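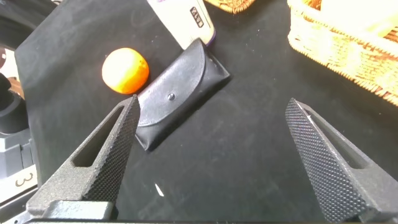
How do you nominate someone for a trade association award?

Posted in Careers & Trades, August 2022

I'm the office manager for a commercial builder in Alton. One of our project managers has been here a long time and I'd like to put her name in for the regional award our contractors' association gives out every January. She doesn't know I'm doing it. I have never written a nomination and the form is not much help. It asks for a "statement of merit" and two letters of support, and that's it.

What I can't work out is how long the statement should be, whether the letters can both come from inside the company, and whether I should tell her before I send it. She just finished the Wallner medical building, which was a big one for us, so I was going to build the whole thing around that. Our owner says to list every job she has ever run. I think that would be dull to read but he signs the checks.

Also, does the company have to be a member in good standing for the whole year? We let ours lapse and then renewed it.

marge_in_the_trailer

Wendelin Frei

I read nominations for our state chapter for 3 years, so I can tell you how it looked from that side.

Call the chapter office first and ask about the lapse. Every association handles that differently and the form won't tell you. Ours only cared that dues were paid on the day the nomination came in. I have heard of others that want the full year.

On length, one page is plenty. Ours had a limit of 600 words and I wish it had been lower. Pick one job and tell what she did on it. The Wallner building sounds right if she had a real problem to solve there, like a late steel delivery or a sub who walked off. Say what the problem was, what she decided, and what happened to the schedule. Then add a short paragraph on anything she does outside of work for the trade, such as mentoring or speaking at the high school.

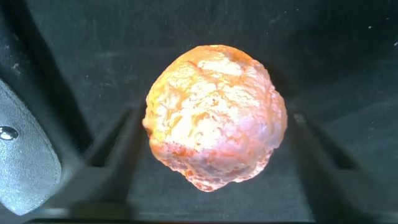 You can keep your owner happy by attaching the full job list on a separate sheet. Some readers will look at it and some won't, and it doesn't hurt you either way.

For the letters, get at least one from outside. A client is best, then an architect, then a subcontractor. A letter from a sub carried a lot of weight with me – subs have no reason to flatter a project manager unless she pays on time and answers the phone. Give each writer a deadline two weeks ahead of the real one.

Tell her before you send it. Most chapters want a signed release and a head shot, and she may have to be at the dinner to accept.

rebar_dan

My boss nominated me once when I was with Boltix and didn't tell me. They spelled my name wrong on the plaque and it is still wrong. So yes tell her.

Don't know about the dues.

Kettle Hill Framing

Agree with most of what Wendelin said. One thing to add: check whether the award goes to a person or to a project. When I was at Erton we sent in a very good write-up of a superintendent and it was put in the project category, where it went up against a 100 unit apartment job and lost. Ask which category she belongs in and write it on the first line.

Also look up who won last time. Our chapter put the winning write-ups in the newsletter, and reading a couple of those helped more than the form did. If yours doesn't print them, ask the office for a copy. They usually have them in a drawer.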